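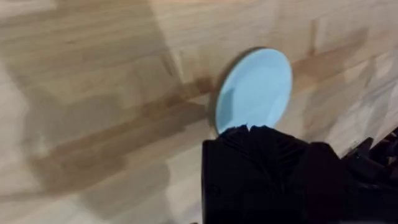
Home | Features | Household | Archive | Subscribe

We use cookies to improve your visit. By continuing to read, you accept our cookie policy.

A Place for the Plate

The dinner plate is among the most frequently handled objects in any home, and among the least discussed. It is taken down, filled, cleared, washed, dried and put away, often three times in a day. A household may choose its plates with care and then give no thought at all to where they stand between one meal and the next.

The Garkham Institute for the Household has spent the past year looking at that interval. Its program on everyday tableware, which opened in May, concerns the period after the dishwater has drained and before the cupboard door closes. The program considers plates, mugs, racks and the surfaces on which they rest, and it is intended for people who furnish small kitchens on modest budgets.

"Most advice on kitchens deals with cooking," said Su-chen Lau, who directs the program. "We receive far more letters about where to put things. People write to us about a counter they cannot keep clear, or a cupboard in which the plate they need is always at the bottom."

The institute was founded in 2000 as a lending collection for residents of the Kernley district. It lent out baking tins, preserving jars and folding tables. The collection has since grown to include a full range of ordinary tableware, and borrowers may keep a set for up to 6 weeks before deciding whether to buy their own.

Color as a household tool

Visitors to the collection often remark on the number of plain colored plates. The institute favors solid colors without pattern, and light blue is the color most often requested. Pale blue is easy to see against light wood, a matter of some importance to older residents and to anyone clearing a table in the evening. White plates, by contrast, can be difficult to pick out on a pale cloth or a bleached countertop.

Color also allows a family to sort its dishes without labels. One household in the Irklow apartments uses light blue for breakfast and teal for the evening meal. Another assigns a color to each child. The institute takes no position on which system is best, although its guidance does recommend that the colors be far enough apart to be told from one another under a yellow lamp. A pale sky blue and a deep blue-green meet that standard. Two neighboring shades of gray do not.

Shape receives the same attention. A plate with a shallow dip and a rounded edge will hold a sauce and can still be stood upright. A deep bowl takes up more room in a rack and tends to lean on its neighbors. The institute advises borrowers to turn a plate on its edge before choosing it and to consider how much space it will need in that position.

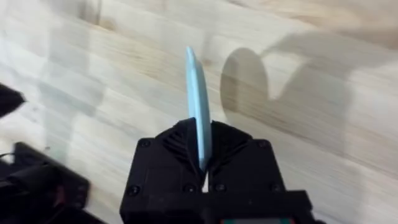
A light blue plate seen almost edge-on.

Stacked or upright

The question of whether plates should be stacked or stood on edge divides households more sharply than might be expected. Stacking is economical. A pile of matching plates occupies a single shelf and requires no equipment. Its disadvantages appear over time: the plate at the top is used constantly, while those beneath may not be moved for months, and removing one from the middle calls for two hands and some patience.

Standing plates upright gives equal access to all of them. It also permits air to reach both faces after washing. A plate laid flat on a counter while still damp will hold moisture beneath it, and on an untreated wood surface that moisture can leave a ring.

Lejla Yordanov, who maintains the institute's wooden furniture, sees the results regularly. "A table comes back to us with a circle on it, and we know exactly what was left there overnight," she said. "Sanding will remove it, but a table can be sanded only so many times." Her workshop oils each tabletop before it is lent. She asks borrowers to wipe up water promptly and to avoid leaving any wet dish flat on the surface. A dry plate may rest there as long as its owner likes.

Light wood remains the institute's preference for work surfaces despite the care it requires. It brightens a room with few windows, and it does not make the sharp clatter that stone does when a dish is set down. Small marks can be seen and treated early. The institute's own tables were ordered from Monti, a joinery in the district, and are oiled with the grain twice a year — once before the heating season and once after it.

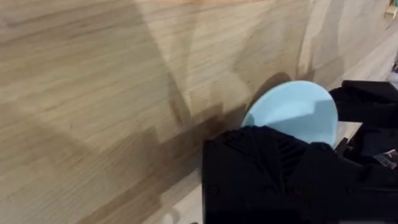
Pale blue plate and light wood, a pairing often requested by borrowers.

The wooden rack

For households that prefer to store plates upright, the simplest equipment is a small wooden rack made with dowels and slats. Such a rack can be moved from the sink to the table and back. It folds or lifts away when the counter is needed for other work, and it is gentle on the edges of dishes. The institute lends several types, and the standard model carries a refundable deposit of 65 crowns in the local exchange scheme.

Three points are worth checking before a rack is purchased. The gaps between the pegs should suit the plates already in the cupboard; a rack made for thin plates will not accept thick ones. The base should be wide enough that a single plate, placed at one end, does not tip the whole. The wood should be free of thick varnish, as varnish tends to chip where plates touch it and the bare spots then absorb water.

The manner of loading also matters. A plate should be lowered into its slot vertically, held near the upper edge, and released only when its lower edge has reached the bottom of the rack. Plates dropped from even a short height will work the dowels loose. Larger plates belong toward the back, and a slot left open between wet plates will shorten the drying time.

A rack should itself be dried. Ms. Yordanov recommends standing it on its side near an open window once a week, and rubbing it with a small amount of food-safe oil when the wood begins to look chalky. Racks in regular use by the institute's borrowers last around 6 years under this treatment. 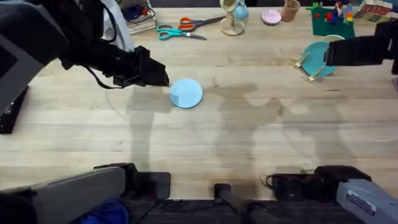
The rest of the table

A rack is most useful when the area around it has been considered as well. The institute encourages households to treat the far edge of a kitchen table as a shelf, with the objects that are needed daily placed along it in a row. The near side is then left for the work of the moment. Scissors may lie side by side, all pointing the same way, and pairs with handles of different colors can be kept for different tasks: orange for packaging, for instance, and teal for herbs.

Mugs are best given a stand of their own. A mug tree holds them by the handle, uses height instead of width, and keeps them out of the plate rack, where they take up slots and block the air. It should have a base heavy enough to remain steady when only one side is loaded. Hanging the first 2 mugs on opposite sides of the post is a sensible habit.

Papers and cables present a separate difficulty. They arrive on kitchen tables in every household the institute has visited, and a small tray at one corner will generally contain them. Ms. Lau does not consider their presence a failure. "A table that is used will have things on it," she said. "We ask only that a person can set down a plate without having to move something first."

Borrowing from the collection

Residents of Kernley and Irklow may borrow tableware, racks and mug trees on presentation of a district library card. Sets are issued from the ground-floor counter between nine in the morning and four in the afternoon. Items should be returned clean and dry, with plates wrapped individually. Borrowers who wish to keep a rack may apply the deposit toward its price.

The second part of the program, on bowls and storage jars, is in preparation, and residents with a storage problem they would like to see addressed are invited to write to Ms. Lau at the institute.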